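Ticket 3271
Product: Conau two-arm bench kit, evaluation unit
Opened by: Gil-soo Maeng
Status: Open, waiting on vendor
Priority: Normal
Subject: Right arm stalls when both arms are near the middle of the table

Problem as reported

We have the Conau kit on a trial license and need to decide whether to buy it. Setup went fine. The arms calibrate, the grippers open and close on command, and each arm runs its own test routine with no errors. The trouble starts when the two arms work together. If both grippers are brought to the center of the table for a handoff, the right arm sometimes stops short and the control software (Silora, the version that shipped with the kit) reports "joint target not reached." The left arm holds its position. There is no alarm and the arm does not go limp. It just waits until someone clears the message.

The same handoff runs clean if the speed is set to 70 percent or lower. At full speed it fails often enough that we can't leave it alone.
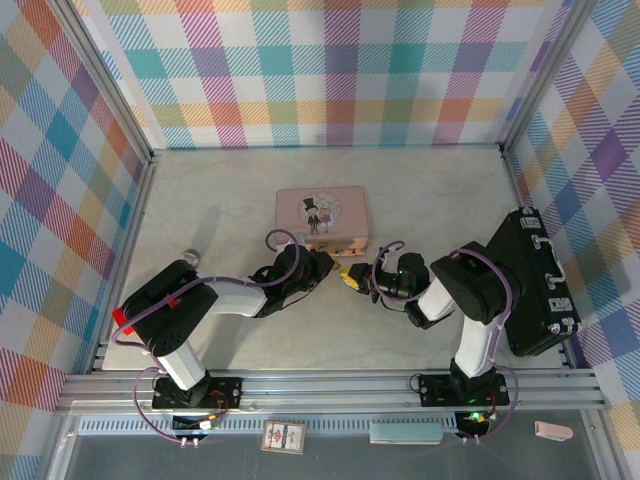

Yusof Evaluation Lab, Bench Automation Team

Steps to reproduce

1. Power on both arms and wait for the ready message.
2. Load the handoff routine from the sample folder.
3. Set speed to full.
4. Put a small object in the right gripper.
5. Start the routine and let it loop.

Expected: the object passes from right to left and both arms go back to their start positions.
Result: on some loops the right arm stops before the grippers meet. The message shows up in Silora a moment later.

Log entry 1 (Maeng)

Checked the easy things first. Both base mounts are tight on the rail. Reseated the connectors at both bases and restarted. No change. Swapped the object for a lighter one. No change. Ran the right arm by itself through the same path and it finished every loop, so I don't think it is a bad servo.

Log entry 2 (vendor support, Altell)

Thank you for the details. Please confirm the firmware on both control boards and send us the joint log for one failed loop. Please also check that the cable on each arm has enough slack to reach full extension. A tight cable can add load at the wrist and cause this message.

Log entry 3 (Maeng)

Firmware matches on both boards. Joint log is attached to the ticket. It shows the right elbow lagging behind its target for the last part of the move, then the stop. The timeout is set to 1000 milliseconds, the default. I raised it for one test and the arm did get there, late. That tells me the arm can make the move but the routine gives up on it too soon when both arms are pulling power at once.
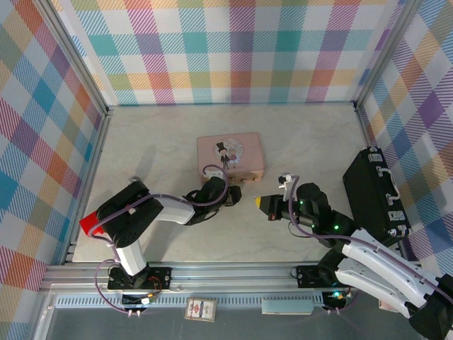
Cable slack was the other question from Altell. I moved each arm by hand with the power off, all the way out and back, and neither cable went tight at any point. There is a spot I would still like your opinion on. On the left arm the purple cable runs over the joints and arcs above the pink tin on its way to the gripper, and I would like to know if that is the routing you intend or if it should be clipped closer to the link. The manual has one drawing of this and it is too small to read. If there is a clip kit, please add it to the quote.

Log entry 4 (Altell)

We reviewed the joint log. The lag is consistent with a voltage drop when both arms speed up together. Please try the following:

Set the acceleration limit on both arms to 200 in the motion settings.
Leave the timeout at the default.
Turn on "stagger start" so the left arm begins after the right.

We will ask our hardware group about the cable routing and reply in this ticket.

Log entry 5 (Maeng)

27th January. Made all three changes. The handoff routine now loops at full speed without the message. I let it run through lunch and the error list was still empty when I came back. I then turned off stagger start, keeping the other two settings, and the message came back on a later loop. So stagger start is needed, at least on our unit.

While I had the kit up I also moved on to the handle test, where the gripper has to close on a thin metal rod. We care about this one because most of what we would use the kit for has a handle of some kind.

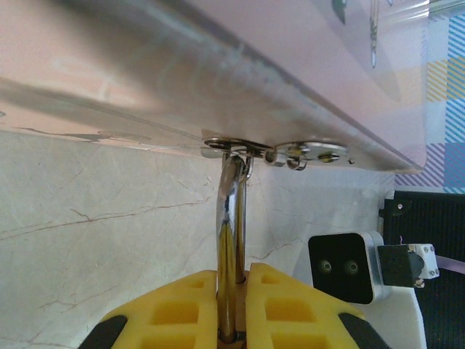 The sample folder has no routine for this, so we are driving it by hand from Silora and saving positions as we go. It is slow work. The save button stores both arms even when only one is selected, and twice I wrote over a good position for the arm I wasn't using. Please log that as a separate request - a way to lock one arm while editing the other.

Open items

Altell to answer on cable routing and clips.
Altell to say if a larger power supply removes the need for stagger start, and what it costs.
Altell to confirm the fix will be in the default settings. The last firmware update listed on the support page is from August.
Maeng to finish the handle positions and attach the saved file.

Please leave this ticket open until the power supply question is answered. The purchase decision depends on it.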